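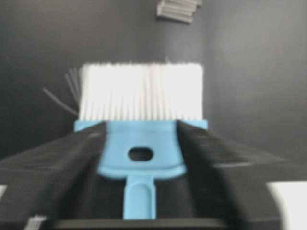
The light blue hand brush, see item 2.

Minutes, November meeting of the Eklund shared workshop

I took notes again, so any mistakes are mine. Märta Hedlund chaired. We got going at 6:40, a little late, as half of us were still hunting for chairs.

1. Last month's minutes
Approved. Valter Kristiansen asked me to fix the spelling of Skodero in the rent item, and I have.

2. Brush and dustpan
This took up way more of the evening than I'd planned for! Märta wants one small set at every bench so people will sweep up before they leave. The light blue set got a lot of love – white bristles, a good wide head, and a hole in the end of the dustpan handle so it can go on a hook.

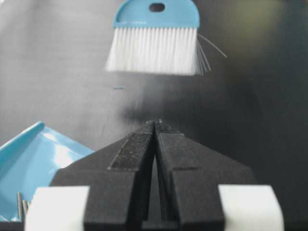

Valter pointed out that white bristles show every bit of grime, and I said fine, then we'll know when to wash them. He also brought up the stray dark strands sticking out at one corner of the bristles. I'm going to pick those out and see if more turn up. If they do, we'll look at the set from Brodasow instead, which is a bit pricier but has a stiffer brush.

Agreed: buy more of the light blue ones, up to 50 dollars in total. Märta will order.

3. Who sweeps what
We went back and forth on this (sorry, I stopped writing for part of it). Where we landed is that you do your own bench, and whoever locks up does the floor by the door. Big dark tables get brushed toward the near edge, with the dustpan held under it.

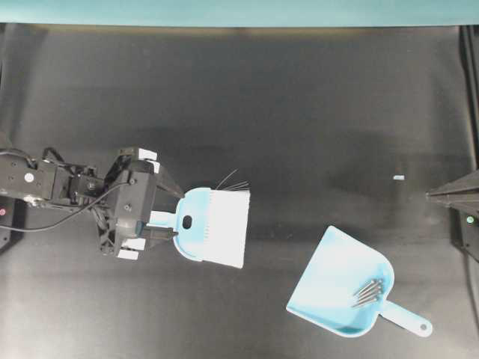

Märta doesn't want anyone wiping the tables with a wet cloth until the crumbs and dust are off, because it just smears. Valter will type that up and tape it by the sink – large print, please, Valter.

4. Money
We have around 4,000 dollars in the account after the Suvura bill. The heating came to 609, and I'd like us to talk about the thermostat next time.

5. Anything else
The hooks by the door are loose. I'll bring my drill.

We wrapped up at 8:15. Next meeting is same time, same room, and Märta's bringing the coffee.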